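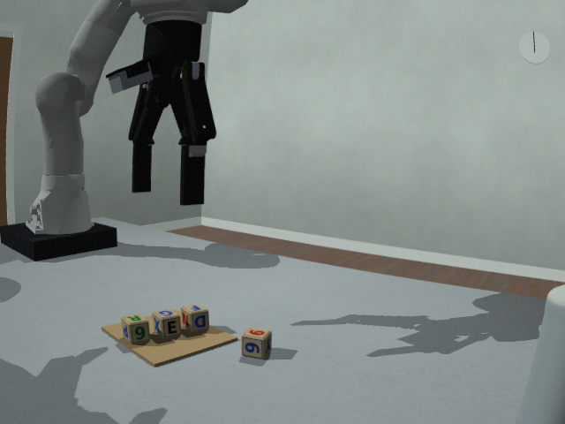

4.3 Running the Block Sorting Task in Simulation

This section applies to the Zelenix Tabletop Kit, simulation package, manual revision of May 2, 2023. Complete sections 4.1 (installation) and 4.2 (license activation) before you begin. Physical cells are covered in the Drakidmont Cell Guide.

4.3.1 Before you start

The task uses one arm on a fixed base plate, a two-finger gripper, a square board, and four alphabet blocks. The room, floor, and wall objects are background only. They have no effect on scoring.

1. Start the Zelenix server and wait for the status line to read READY.
2. Open the Tasks panel and select Blocks, then Board.
3. Set the port to 741. If another program holds that port, enter a free one and write it down for step 8.
4. Set Physics Rate to 700. Lower values load faster but can let a block slip between the fingers.
5. Leave Shadows on if you plan to record training data. Turn them off only for speed tests.

CAUTION: Do not change the physics rate while an episode is running. The episode log will be marked invalid and cannot be repaired.

4.3.2 Checking the layout

6. Click Reset. Block positions and headings are drawn again at each reset, so a block may show a sideways or upside-down character.
7. Confirm in the side view that the gripper is open and clear of the table. If a finger overlaps a block, click Reset again.

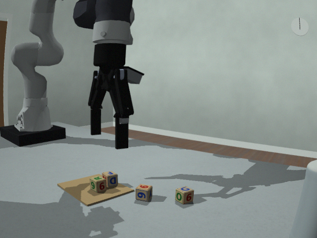 Figure 4-7. Side view. Gripper open, two blocks on the board and two on the tabletop.

8. In the Control panel, enter the port from step 3 and click Attach. The arm icon changes from gray to green.
9. Jog the wrist down in small steps. Stop when the fingertips are level with the block you want.
10. Close the gripper with the G key. Press G a second time to open it.

NOTE: Characters are part of the block texture. The 6 and the 9 cannot be told apart by shape on a turned block. If your task rule depends on them, use the block ID in the Objects list.

NOTE: Two blocks that sit close together may leave no room for a finger. Approach from the open side, or rotate the wrist before you descend.

4.3.3 Using the overhead view

The overhead view helps with left-right alignment. It is a poor guide to height. The gripper can hide part of the board, and any block under it, so keep the side view open in a second window.
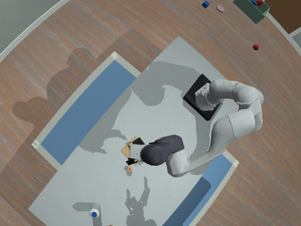

Source: Zelenix Tabletop Kit, overhead view. Render: Rukhsana Paracha / Dutness.

11. Press V to switch views. The switch does not pause the episode.
12. Align the fingers with the block itself. Do not align to the gripper's shadow, which can fall well away from the point below the gripper.
13. Click Record, run the move, then click Stop. Each episode is limited to 50 seconds.

4.3.4 Error codes

Code 171: The arm did not attach. Check that the port in step 8 matches the port in step 3.
Code 172: The block left the table. Click Reset. The episode is not saved.

Logs are written in Qureshi format. For field names and units, see Appendix C.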